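About Rasell

Rasell helps small shops and warehouses plan what to buy before they buy it. Grippers, arms, shelving, conveyors, the boring bits like power and floor space. We don't sell equipment and we don't take commission from those who do. You pay us for the plan, that's it.

Started in a shared unit behind Zudau, the joinery supplier, with 2 desks and a phone. Margit Csizmadia had spent years doing purchasing for a parts distributor and was sick of seeing good money go on the wrong arm. Wrong reach, wrong payload, no budget left for the fingers. We're now 13 people, most in the office by 7:30, some on the road.

What we do

A site visit first. We look at what you pick, where it sits, how often someone has to bend for it. Then a costed list – the machine, the tooling, the guarding, the training hours, the spares. Freight too, people always forget freight. Then we test the plan in simulation so you can change your mind while it's still cheap.

Most of the simulated work is picking and placing at shelves. Different gripper fingers, different shelf heights, odd shapes as well as neat ones. Clients can sit in on a session or have the files sent over, whichever suits.

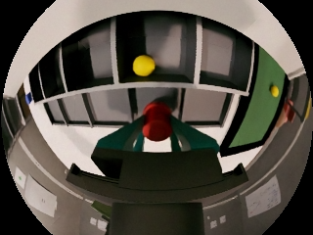
Berisha wanted to know why anyone would pay for simulation hours before there was a purchase order, and whether that money wouldn't be better put toward the arm itself. Fair enough, we get asked it most weeks. Our answer is that the hours are a small line on the quote and the arm is a very big one. If the shelf has to move or the fingers have to change, better to find out while the order form is still blank.

How we charge

Fixed fee for the site visit and the costed list. Simulation is billed by the hour, with a cap agreed in writing. We ask for 50 per cent up front and the rest when you recieve the final plan. If your budget year ends in June, get in touch by May please, the last few weeks are a scramble.

Leasing or buying – we'll price both. Second-hand too if you can get the service records. No records, we leave it off the list.

Who we work with

Packers, parts stores, a couple of school workshops, one very patient seed merchant. Peteck does our electrical quotes and will come out to regional sites, travel charged at cost. Training for your staff can be added at the planning stage or later, but its easier to get through your finance people if it's in the first budget.

Visits by appointment. Parking round the back, ring the bell twice.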